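Pultus Work Table and Tray: Set-up Guide

Section 4. Preparing the table for sorting and clearing

4.1 Before you start

This section covers the placing of the table and tray, the layout of the working surface, and the clearing of waste paper at the end of a packing session. Assembly of the legs and top is covered in Section 3. Do not begin until all leg bolts have been tightened and checked.

You will need:
Pultus table, assembled
Blue plastic tray
Waste bin or sack
Soft cloth
Spirit level
Tape measure

Note: The tray is supplied wrapped in a thin protective film. Peel this off before first use. Film left on the underside allows the tray to slide.

4.2 Placing the table

1. Choose a level floor. Carpet is acceptable if the pile is short.

2. Leave a clear gap of at least 1,000 mm along the front edge. Where people will sit near the ends, leave the same gap there, measured from the table edge to the front of the seat.

3. Place the spirit level along the long side of the top, then across it. Turn the adjustable feet until both readings are level. Each foot has nearly 40 mm of travel.

4. Tighten the lock nut on each foot by hand, then by a quarter turn with the spanner from the Jumholm fittings bag.

5. Press down on each corner in turn. If the table rocks, repeat steps 3 and 4.

Caution: Do not drag the table with the feet extended. Two people should lift it, one at each end, holding the frame and not the top.

4.3 Placing the tray

6. Set the tray on the left end of the table. For left-handed working, use the right end and reverse all directions in this section.

7. Check that the base of the tray lies flat. Remove any grit from the surface underneath.

8. Keep cables away from the tray and tie them back along the table leg. A cable trapped under the base will tip it.

The tray holds items that are to be kept. Waste should be gathered on the open surface and moved from there to the bin. Mixing the two is the usual cause of small parts being thrown away with their wrapping.

4.4 Laying out the surface

The white top is easily marked by print transfer from damp packaging. Wipe the surface dry before any paper is put down. Brown wrapping paper should be crumpled into a loose ball as soon as it is removed, and set down on the side away from the tray.
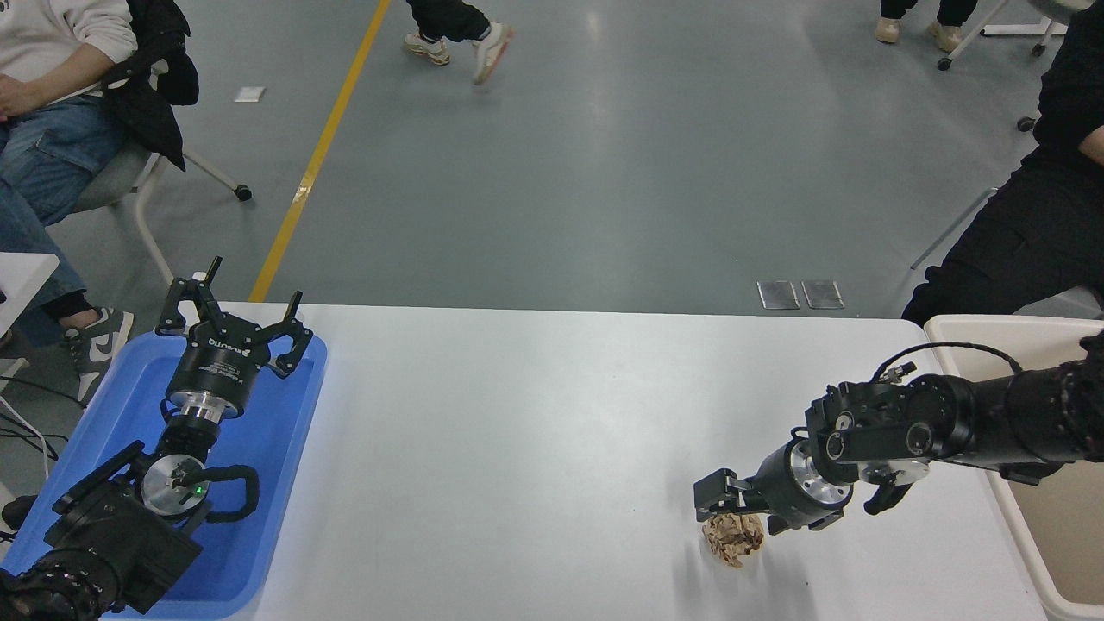 Figure 4. Blue tray at the left end; crumpled brown paper on the table top.

A loose ball is easier to pick up than a flat sheet, and can be opened again if a part is found to be missing. Paper that is to be reused should be smoothed out and stored flat. Do not stack flat sheets on the working surface.

4.5 Clearing waste paper

9. Look over the paper for small parts, labels and packing slips. Feel along the folds. Fixings from the Killano range are packed in plain paper twists and are easily missed.

10. Pick up the ball from above. Do not sweep it across the top, as staples caught in the paper will scratch the finish.

11. Place the paper in the bin. Do not press down the contents by hand.

12. Wipe the surface with a dry cloth, working away from the tray.

13. Empty the tray last and check its contents against the packing list.

Caution: Staples and cut strapping have sharp ends. Wear gloves when handling paper from cartons closed with metal staples.

Note: Shredded paper and tissue should be bagged before they are placed in an open bin.

4.6 Seating

Chairs with casters may be used at the table on hard floors. Hang coats and jackets so that the sleeves are clear of the wheels. Chairs should be pushed back before the table is moved or its height adjusted.

4.7 Care

Clean the top with warm water and a little washing-up liquid. Dry at once. Do not use scouring pads, bleach or solvent. Ink marks can usually be lifted with the Gatchalian surface cleaner, applied to the cloth and not directly to the table.

Wash the tray by hand in warm water. Do not place it in a dishwasher. Check the base for cracks every 6 months and replace the tray if any are found.

Replacement feet and lock nuts are listed in Section 7.

Text: Lizelle Pretorius. Checked: Imelda Rivera. Issued April 2020.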